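宿舍公共插座待机耗电调查报告

课程:生活中的统计
完成时间:2022年3月

分享 3 | 评论 3 | 收藏 16

一、选题原因

我们宿舍楼的电费按房间结算,每个月都有同学觉得自己房间的数字偏高。大家互相问过之后,发现很多房间白天没人,表上的数字还是在走。我们小组想弄清楚,没人使用的时候,电到底花在哪里。

原来的题目是“大学生用电习惯”,范围太大,老师建议缩小到一种情况。最后定为待机耗电,也就是设备没有在工作,但插头还插着时消耗的电。

二、调查方法

调查分两部分。第一部分是问卷,在本楼发出100份,内容包括房间里有哪些设备、出门时关不关插座、是否知道自己房间的用电量。第二部分是实测,选了3个愿意配合的房间,在插座和设备之间接上计量插座,型号是Drevby,由学校实验室借出。

每个房间先按平时的习惯过一周,再改为出门前关掉插线板的总开关,也过一周。两周的读数抄在同一张表里。烧水壶和电吹风功率较大,使用次数又不固定,所以没有接在计量插座上。其中烧水壶铭牌上写的是2000瓦,宿舍规定只能在开水间使用。

三、问卷结果

出门时会关电脑的同学占多数,但会顺手关插线板的很少。不关的理由比较集中:插线板在桌子后面或者床下,够不到;几个人共用一个插线板,关了怕影响别人;觉得待机用不了多少电。

有同学在问卷背面写,房间里的路由器Relelico接在公用插线板上,一关总开关全屋断网。这一点设计问卷时没有想到,后来在实测中把路由器单独接了一个插座。

另外,多数人没有看过自己房间的电表。楼道里的电表箱平时锁着,要查用电量只能在缴费页面上看,而缴费页面只显示余额,不显示每天的用量。

四、实测中遇到的问题

第一周抄表时间不统一,有的早上抄,有的晚上抄,前后对不上。从第二周起统一在晚上熄灯前抄。第一周的数据按小时折算后仍然使用,但误差会大一些。

有一个房间在2月底换过台灯,新台灯是Stillilero,带触摸开关,不亮时指示灯也一直亮着。我们把换灯前的读数去掉了,只保留换灯后的部分。

插线板的种类也有影响。带总开关的可以一次关掉,每孔独立开关的要逐个按,还有的完全没有开关,只能拔插头。第三种在老宿舍里比较常见,配合的同学说每天拔插很麻烦,坚持了几天就忘了。
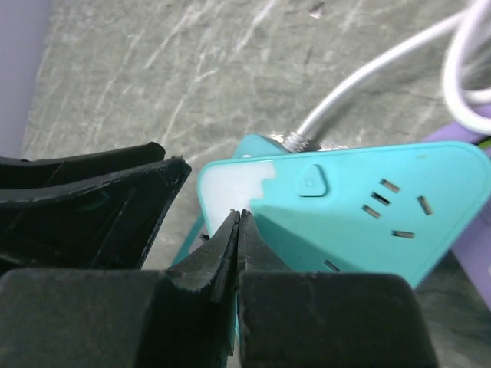

五、结果与讨论

三个房间在关总开关的那一周,读数都比前一周低。下降最明显的是有台式电脑和音箱的房间,下降最少的房间只有手机充电器和台灯。手机充电器空插时的读数太小,计量插座上几乎看不出来,所以“充电器不拔很费电”的说法在我们的测量里没有得到支持。

音箱的情况和我们预想的不同。Harries音箱没有实体电源键,停止播放后过很久才进入待机,这段时间的读数明显高于待机状态。如果只测待机功率,这一部分就漏掉了。

需要说明的是,两周的气温和课程安排不一样,同学在房间里的时间也有差别,所以读数下降不能全部归到关开关上。房间数量太少,结果不能代表整栋楼。

六、建议

1. 把插线板固定在桌面侧边或手能够到的地方,不要压在床下。
2. 路由器单独接一个插座,其他设备接在带总开关的插线板上。
3. 希望缴费页面能增加每日用电量。
4. 台式电脑和音箱接在同一个插线板上,离开时一起关。

七、不足

计量插座的最小刻度偏大,测小功率设备不准。问卷只在一栋楼发放,男女生比例也不平衡。以后如果继续做,应该延长实测时间,并且把两种习惯交替安排,减少天气的影响。

原始抄表记录附在纸质版后面,网页版没有收录。

评论(3)

楼下住户:我们屋也是一关就断网,后来买了个单独的插座,好多了。

匿名:建议把冰箱也测一下,有的宿舍有小冰箱,应该比音箱费电。

小组回复:本楼不允许用冰箱,所以没有列入。谢谢建议。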